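The balloon woman of Pitdale, and why she won't do helium

Got to the unit late. Bus. She was already at the table with a mug and a bag of uninflated balloons the size of a pillow, and she started talking before I had the recorder on, so the first bit of this is from memory.

She runs Plindudetti, the party balloon business that does most of the arches and ceiling nets you'll have seen round Pitdale if you've been to a wedding or a school fair lately. One room, one long bench, shelves up to the roof. She asked me not to use her name. "Everyone just calls me the balloon lady anyway. Put that."

So, the balloon lady. How did it start?

"My sister's engagement do. We'd paid a firm for an arch and it turned up half flat, and sort of brown. It was meant to be peach." She did the next one herself, in a garage, with a bike pump. "Never do that. Bike pump. My arms."

She uses an electric inflator now, an Amano, bought second hand, very loud. We had to stop talking twice while she showed me. You push the neck on to the nozzle, lean, let go. The sizing is the skilled part, she says. She does it by eye and then checks in a box with a hole cut in the lid. If it drops through it's too small, if it sticks it's too big.

"People think you blow them up till they're tight. No. You blow them up and then let a bit back out. Tight ones go see-through and they pop if someone looks at them funny. A bit soft and they'll last the weekend."

And the shape changes too, apparently. A soft one is rounder. Keep going and it pulls long towards the neck. She likes the round ones for arches and keeps the long ones for clusters on the floor, where nobody minds.

The largest job so far was 1,256 balloons for a dance school in July. In a sports hall with a glass roof. She pulls a face at the word roof.

"Heat. It's all heat. I had a bag of them in the van and they were going off like fireworks, I was at the lights, the man next to me ducked." She'd made spares, and used all of them. The final count on the ceiling was 932 and the rest went round the doors and the stage. She remembers because she'd invoiced by the balloon and had to go up a ladder with a clicker. She charges by the metre now.

I asked about helium. Long sigh.

"I get asked every day. I won't do it. It costs a fortune, it's gone by the morning and then someone lets go of one and it's in a tree. Air-filled, on a frame, tied down. You can take it home and burst it yourself and put it in the bin."

She uses latex only, no foil numbers. "I did a 40 once for a man's birthday, the big gold digits, and the nought had a leak. So he was four." She laughed for quite a while about that. The customer did too, eventualy.

What's the worst part?

"Tying. My fingers. Look at that." There's a ridge down the side of her first finger, hard as a guitar player's. She's tried the plastic tying tools and gone back to doing it by hand every time. Stretch the neck, twice round two fingers, tuck it through. Three seconds, if that. I tried and it was a lot more than three seconds, and the thing got away from me and went under the shelves.

Colours. She has opinions. White shows every fingerprint. Black goes grey and dusty when it's blown up, so you have to go down a size to keep it black. Her favourite is the pale blue, which she orders from Otent in bags that never last the month – baby showers, christenings, one funeral.

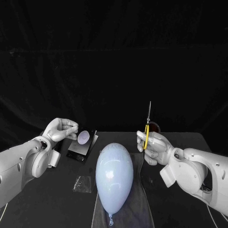

She says you can't judge a colour in the packet. Uninflated they all look like sweets, far too strong, and people pick from the packet and then complain. So she always blows one up first and looks at it properly before anyone chooses. On her own bench, which is covered in tape and old glitter, it could be anything.

The funeral, I asked. She went a bit quiet.

"It was a little one. They wanted it to look like a party so I made it look like a party. I did it for nothing." Then the inflator went on again and I waited.

She's had offers to take on a bigger unit. Not keen. She does 3 jobs a week at most and turns the rest down, Wednesday is for deliveries and she doesn't answer the phone on a Wednesday so don't try. Her niece helps in the summer and is, she says, already quicker at the tying.

Any advice for people doing their own at home?

"Buy double. Do it the night before, not the week before. Keep them out of the car if it's sunny. And shut the cat out."

She gave me a bag to take home, mixed colours. I've done six so far. Fingers hurt – she's right about the ridge.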